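Section 4. Storing the Zurico Jump Ropes

4.1 Separating the ropes
1. Lay the ropes on a clear table and free each pair of handles from the tangle.
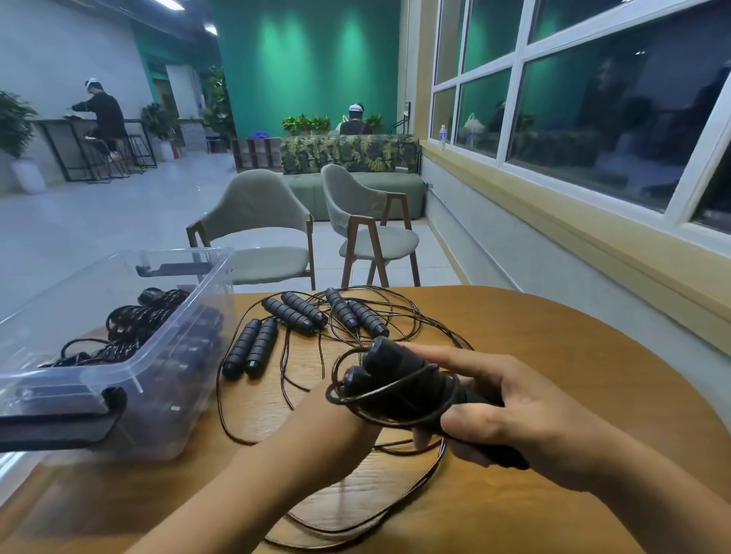 Coiling is done one rope at a time. Bring both handles together and wrap the cord around them, then place the finished rope in the storage bin - a clear plastic bin lets staff see the coiled ropes inside.

CAUTION: Do not pull a knotted cord by its foam grips.

2. Raise one handle and let the cord hang so that twists can be found.

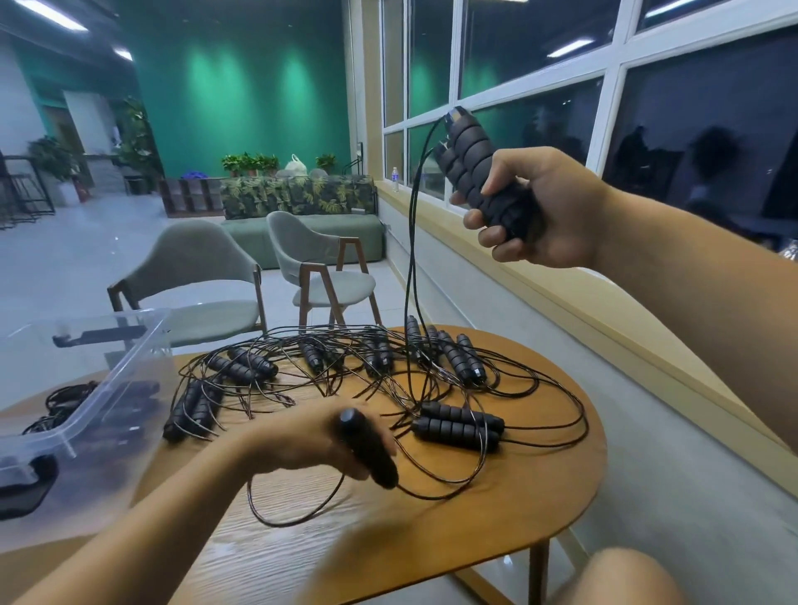 3. Record the set on Form 188 before returning the bin.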